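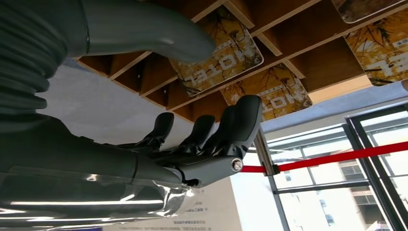
Student hand project records 1,233 grasp trials in Heltel course

Students in the manipulation course at the Kovács technical college in Heltel have completed the second stage of a project on grasp control for a four-finger robotic hand with an opposing thumb. The stage closed in August with 1,233 logged grasp trials, carried out by 18 students working in shifts.

The course is led by Ilona Vörös, who teaches drive systems and control at the college. The assignment was to write a controller that closes the hand on an unfamiliar object, holds it for seven seconds and releases it on command, using motor current and joint position only. Tactile sensors were excluded from this stage. Students had to estimate contact from the rise in current at each joint, which meant separating friction in the finger linkages from the load of the object itself.

Test objects were divided into 7 groups by shape and surface. Cylinders and boxes with a matte finish gave the fewest failed holds. Thin flat parts gave the most, mainly when the thumb reached its stop before the index finger had made contact. The students changed the closing sequence so that the thumb moves to a preset angle first and the fingers close against it one at a time. Maximum object mass was set at 600 grams for the whole stage.

The control software, named Hesto by the class, runs on a single laptop and sends position targets to the hand at a fixed rate. An earlier version sent torque targets directly. It was dropped after the fingers oscillated on soft objects such as foam blocks and folded cloth. The present version limits torque in an inner loop and leaves the outer loop to handle position, and the class reports that oscillation on foam has stopped at all tested closing speeds.

"The first controllers were too fast," Vörös said. "A slow close with a clear threshold was better than anything clever, and it was much easier to debug. Most of the work after that was in the thresholds."

Threshold values are stored per joint. They are recalibrated at the start of each shift by opening and closing the hand with nothing in it, a routine that one student group wrote in the first month and that the others later adopted. The group also wrote the log format, which records the object group, closing speed, current at each joint and the result of the hold. Trials with missing entries were repeated.

Machined parts for the mounting bracket were supplied by Brillitz, a local workshop that also cut the fixtures used to place objects at the same height in every trial. The drawings for both are included in the project files.

The third stage will add a wrist rotation to the task and raise the mass limit for the cylinder group. Logs and calibration scripts from the second stage are available to students enrolled in the course. A written report is in preparation and will be filed with the college library.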